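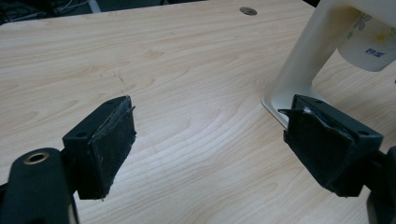 Progress report to the Tiddale Fund
Project: Hand-held demonstrations for household tasks (Bukar)
Reporting period ending Oct 30, 2020

Status

Collection is under way at the Rirthorpe site and is behind the plan we gave you in the spring. The target for this period was 40 hours of usable demonstrations. We have 38 hours that passed review. The two missing hours will be made up in the first part of the next period, and we are not asking for a change to the end date or the budget.

Work done

All recordings in this period were made with the hand-held grippers. An operator holds the tool, does the task the way a person would, and the camera on the tool records from behind the fingers. No robot arm is needed at this stage. The learning system is trained on the recordings and then tested on the arm at our main lab.

We covered 3 task groups: picking up and placing cups, wiping a table, and sorting small items into trays. Cups took the most time. Paper cups are light and crush easily, and operators needed practice to close the fingers slowly enough. The early cup sessions were thrown out for this reason and are not part of the 38 hours.

Wiping went faster than planned. Sorting is the weakest group so far. Operators tend to pick up the nearest item first, so the recordings look too much alike. We now give a written order for each session – the operator reads it before starting and follows it.

Equipment

The pads on the gripper fingers are wearing out sooner than we allowed for. On the tool in use the right pad is torn and creased, with a corner of the material standing away from the finger. The left is in better condition but frayed along the edges, and its upper corner has started to peel. Both fingers are otherwise sound. Lint on the black pad material shows up in the camera view, and cleaning has been added to the start-of-session list.

Worn pads matter for the data as well as for the grip. If the fingers look one way in the first month and another way in the last, the system may learn something from that difference that we do not want it to learn. We have decided to keep a share of the worn-pad recordings and label them, and to record the same tasks again with new pads. Replacement pads are paid for out of the existing supplies line.

Paul, our labeling software, was moved to a newer version during October. Review was stopped while old sessions were converted. No recordings were lost, but the review queue is longer than we would like.

Problems and risks

Most sessions have been recorded on pale wood tabletops under overhead light. The surface has a slight shine and a strong grain, and we do not yet know how well the results carry over to dark or plain surfaces. We will add 2 other tabletops before collecting more cup data.

Next period

– Fit new pads and repeat the cup sessions
– Make up the missing hours
– Add the new tabletops and change the lighting between sessions
– Clear the review queue in Paul
– Send the first trained model to the main lab for testing on the arm

Spending to date is within the approved amount. The detailed sheet is sent separately.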